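Chapter 6
What We Eat From: Bowls, Cups and the Stuff Around Them

By Kobe Baert
Posted in February

This site uses cookies to remember your place in the chapter. Accept | Manage settings

I have to start this chapter with a confession. When I was asked to write a section of a home economics textbook on tableware, I thought I'd be done in a weekend. A bowl is a bowl, right? You put soup in it, you eat the soup, you wash the bowl. Then I sat down on a Thursday night with a notepad and a cup of tea and started listing the questions I couldn't answer, and I got to 40 before the tea was cold.

Why does soup stay hot longer in one bowl than another? Why does cereal taste wrong to me out of a mug? Who decided how big a serving bowl should be, and why do the ones my grandmother owned look tiny next to mine? Why do I own so many lids and so few things they fit? (I still can't answer that last one.)

So this is going to be a longer chapter than I promised, and I think a more fun one. We'll get to materials in Section 6.1, shapes in 6.2 and the big messy topic of throwaway tableware in 6.3. Before all that I want to get you looking at your own kitchen, so grab something to write with.

Start with the shelf

My friend Mohsin Arain teaches this same course two towns over, in Skernley, and he begins every year by sending his students home to look in one cupboard. Just one! They write down what's in it, what each thing is made of, and when it was last used. I stole the idea from him years ago and I've never given it back.

What I love about it is the arguments. One student will swear a bowl is ceramic and her brother will swear it's glass, and then somebody turns it over and finds a stamp on the bottom saying something else entirely. You'd be amazed how many of us eat from the same dish every morning for ten years and couldn't say what it's made of. I was one of those people. My favorite breakfast bowl, which I'd been calling "the china one" since college, is melamine. It's a hard plastic, and a very good imitation, and I'd been putting it in the microwave, where melamine really shouldn't go.

Most kitchens hold a mix of three families. There's the heavy, fired stuff (stoneware, earthenware, porcelain, and I'll toss glass in here too even though it's made differently). There's the tough, washable stuff, meaning plastic, metal and wood. And then there's the disposable stuff, paper and thin plastic mostly, which tends to live in a half-open sleeve at the back of the cupboard, left over from a birthday party. 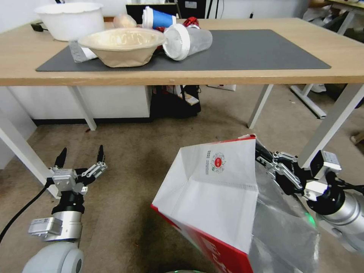
Fig. 6.1 Reusable and disposable: a white plastic bowl, a paper bowl, and two cups lying on their sides.

The families overlap more than you'd think. Paper bowls and cups usually aren't only paper, for one thing. Plain paper soaks up water and goes floppy, so the inside typically gets a thin coating to hold the liquid in. That coating used to be wax a lot of the time. These days it's more often a plastic or a plant-based film, and it matters a great deal when you're standing over the recycling bin wondering what to do with the thing. We'll come back to that in 6.3, and I warn you now that the rules change from town to town.

A short word about size

When Mohsin's class finished their cupboard lists last year, they did something I'd never thought to try. They filled every bowl to what looked like "a normal helping" of dry rice and poured each helping into a measuring jug. Same students, same rice, same afternoon. The smallest normal helping came to 146 milliliters and the biggest came to 358. That's more than double, and everybody had felt completely sure of themselves while pouring!

I tried it at home, of course. I did worse.

Wide, deep bowls make a modest helping look stingy, so we keep going. Small bowls look full early, so we stop. I'm not telling you this to make you eat less (please have as much rice as you like). I bring it up for the next time a recipe says "serves four" and you find it served two people and a dog. Part of the blame may belong to the bowl.

Size also changes how food behaves. A wide, shallow bowl has lots of surface open to the air, so soup cools fast in it, which is great for a hungry five-year-old and annoying if you like to read at lunch. A deep, narrow bowl hangs on to its heat. Restaurants know this well. The owner of Siddiqui, the little lunch place near my old school, used to warm her soup bowls in a low oven all morning, and I've never had hotter lentils in my life.

Why cups get their own section

I was going to fold cups in with bowls. Kobe, I said to myself, a cup is a tall bowl. But cups have to do something bowls don't, and that's travel. We carry them up the stairs, into the yard, onto the bus. So they get handles, or sleeves, or lids, or ribs in the sides that stiffen a thin wall and give your fingers something to grip. Nearly every odd little feature on a cup is there to help with carrying it, stacking it or drinking from it without wearing it.

Try that last idea out on any cup you own. Look at the rim first. If it's paper, the edge is probably rolled over into a tiny tube, which makes the mouth stronger and a lot kinder to your lip. Now look at how the sides slope. A cup that's narrower at the bottom will nest in another one, and a straight-sided mug won't, and that's the whole reason my mug shelf is a disaster.

Before you go on

Do the cupboard list tonight. One cupboard, everything in it, what it's made of and when you last used it. If you aren't sure of a material, write "not sure" and leave it that way for now. Section 6.1 has a set of simple checks (weight, sound, the mark on the base) and you'll want some mysteries left to try them on.

Bring the list to class along with one piece you're fond of. Mine will be the melamine bowl, which I still use every morning, cold cereal only.

Questions or corrections: write to the editors at Trulora Schoolbooks. Copyright Trulora. All rights reserved. Back to top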